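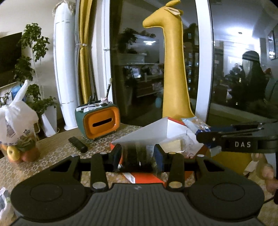 The woman who runs the small packing service Clirnerell does not like the word "organizer." She finds it too big. "I put things in boxes so that people can find them again," she says. "It is a simple job, but you have to do it slowly."

She started in December, after she left her work in the stockroom of Brunton, a shop for household goods. There she had 3,760 articles to look after. At home she had only one kitchen table and too many small things on it: snacks, sponges, tea, paper, cables. She wanted to know why the table was full again every evening.

"The things on the table were not garbage," she says. "They had no address. A packet of snacks comes from the store, and you put it down where there is space. The next day there is no space."

Her method begins with one open box, and she asks the customer to choose it. She likes a box with straight walls and a light color inside, so that a dark package does not disappear at the bottom. Corrugated plastic is good for her – it weighs little and you can wipe it. Cardboard she uses only for moving.

I asked her about mixing food and cleaning things in the same box, which many people would not do. She thought about this for a moment.

"If everything is closed in its package, I allow it for a short time. A new sponge beside a packet of snacks, this is fine for one afternoon. But after that the box must be divided. I don't want that my crackers taste of soap."
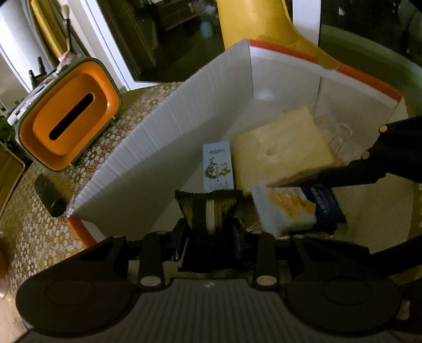
Upright things go against the walls, she continued, and soft things go in the middle, where they can be pressed a little. A small carton should stand with its printed side to the person. She keeps mugwort products this way, and tea also. "When you must lift a thing to know what it is, you have already lost time."

The tissue box never goes in. For her it belongs to the table, like a lamp. She is fond of the ones that look like an old television, and she says that a funny object helps people to keep the space next to it clean.

A first visit takes 2 hours and she does not do more than 3 visits in a week. A larger company, Flarkitz, has asked her to write a short guide for its customers. She has finished the part about kitchens – the part about bathrooms is still waiting in a drawer.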